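Matching a worn patch on a dark brown table top

Drandov
Posted Wednesday, May 9, 2018

I have a dark brown dining table with a dull patch at one end. The color is still there, but the sheen is gone and the surface feels slightly rough. I do not know what the original finish is. The label underneath says Hidivmont and nothing else. I tried furniture oil and it looked fine for a day, then went dull again. I have a sanding block, 300 grit paper, and a can of wipe-on satin polyurethane left from another job. Can I coat only the patch, or does the whole top have to be done?

Estemeck

Find out what the finish is before you put anything on it. Pick a spot on the underside edge that has the same coating as the top. Put a drop of denatured alcohol on it and wait a minute. If it turns sticky, it is shellac. If nothing happens, wipe it dry and try a drop of lacquer thinner. Lacquer will soften. Polyurethane and most factory catalyzed finishes will not react much to either one. Open a window for this and keep the rags away from any flame.

The oil is a separate problem. Polyurethane does not bond well over fresh oil or silicone polish. Wipe the top with mineral spirits, turn the cloth often, and repeat until the cloth comes away clean. Let it dry overnight.

As for coating only the patch: you can, but the edge will show in low light. A film finish has a border wherever you stop. Scuff the entire top lightly with the 300, going with the grain and staying off the corners, where the stain cuts through first. Vacuum, wipe, then apply 2 thin coats over the full surface. Follow the drying time on the can. Scuff between coats with 2000 only if you feel dust nibs, and go lightly, as paper that fine leaves very little for the next coat to grip.

Check the sheen with a lamp held low at the far end of the table. Overhead light hides most of it.

Samir

Just use paste wax. Worked on mine. Dark wax if the patch looks lighter than the rest.

Estemeck

Wax is fine if the finish underneath is sound, but it will need removing before any polyurethane goes on. On a table that gets cold drinks it also needs renewing fairly often.

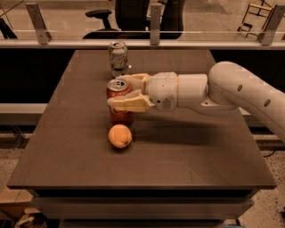

Related: White rings on a lacquered surface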